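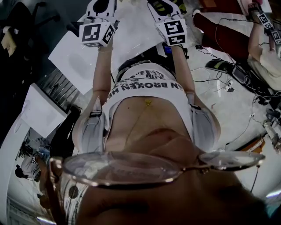 Idlow Animation and Comics Club
Minutes of the meeting held 29th May

Chair: Amedeo Marchetti
Minutes: Nivaldo Assunção

1. Minutes of the last meeting
Approved with one correction. The short shown after the break was the Greka pilot, not the second episode.

2. Summer screenings
The club will show the Skerkholm series in production order. Amedeo noted that the broadcast order puts the origin story near the end of the season. Two members preferred broadcast order and asked for this to be recorded. Subtitles will be on for all episodes.

3. Library
The catalog now lists 239 titles. The Özkan hardcovers are still out – Nivaldo will write to the borrower again. Loans stay at two books per member.

4. Zine
Print run for the next issue was discussed. A run of 1,000 was thought too many and the matter was held over until a quote comes in. The piece comparing the Greka comics with the cartoon needs trimming by a page. Cover art is still open.

5. Other business
The projector cable needs replacing. Amedeo to buy one and bring the receipt.

Next meeting: same room, date to be sent by email.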